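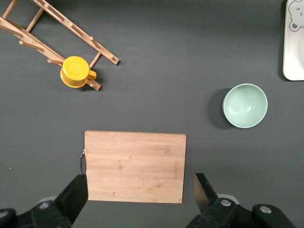

Bras de cuisine Tallgate Juria : notre avis après un mois d'essai

Le Juria est un bras à pince que l'on fixe au bord du plan de travail. Tallgate le vend pour ranger et débarrasser la vaisselle courante. Je l'ai utilisé tous les soirs de mai, surtout avec des tasses, des bols et une planche à découper.

Les tasses passent bien. Il en pose une sur l'égouttoir en bois en 90 secondes environ, et la reprend par les bords sans la serrer trop fort. Les bols prennent plus de temps : la pince hésite sur les parois lisses et recommence souvent son approche. J'en ai perdu 2, tombés de quelques centimètres.

La planche en bambou reste le point faible. À plat sur la table, elle n'offre presque aucune prise et le bras finit par la pousser. Il faut la relever à la main – autant la ranger soi-même.

Le modèle concurrent, le Fogh de chez Wenis, va plus vite mais refuse tout objet inconnu. Le Juria essaie, au moins. Sur 306 gestes notés dans mon carnet, les échecs concernent presque tous des objets plats.

Réglage simple, bruit supportable, application mal traduite. Pour une cuisine familiale, je ne l'achèterais pas encore. Pour quelqu'un qui a du mal à tenir une tasse, il peut déjà servir.

Margaux Pruvost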